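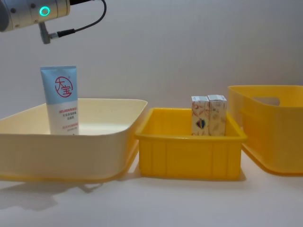
My project for the household organization unit started with the bathroom stuff in our apartment, which had been living in one big heap since January. The plan was simple: sort all of it into open plastic containers and see if four roommates could keep it that way for 24 days without me nagging. Tall things went in the big pale one, so the blue and white tube of skin cream stands up on its cap in there, and small boxes got the yellow bin. The basket was for whatever people couldn't decide on (I called it the Maybe Basket, and yes, it filled up fast!).

I had six rules at first and dropped most of them by the second week. The only one people remembered was "tall in tall, flat in flat" — easy to say when you're half asleep and holding a toothbrush. Labels were a waste of tape. Bayu stuck his on the mirror.

What I got wrong was depth. I thought deep bins would be better for everything, but little boxes sink to the bottom and then somebody digs and the whole thing gets messed up. A shallow tray between two bigger bins worked a lot better for small packages, and you can read what's on a box before you pick it up. 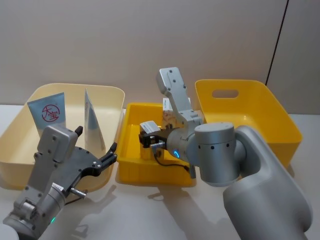
Melur Lumbantobing read my draft and wrote in the margin that I should have tried a week with no Maybe Basket at all, because people only use one when it's there. I think she's right, and I'd do that week first next time. I'd also get a second shallow tray — the one we had was full by day eight.

Handed in March 2, 2022

24 shares · 6 comments

Recent projects
Rok Mladenović: Fixing the Shoe Pile
Faustine Hervieu: One Shelf, Four Cooks
Amirul Lubis: Where Do the Lids Go?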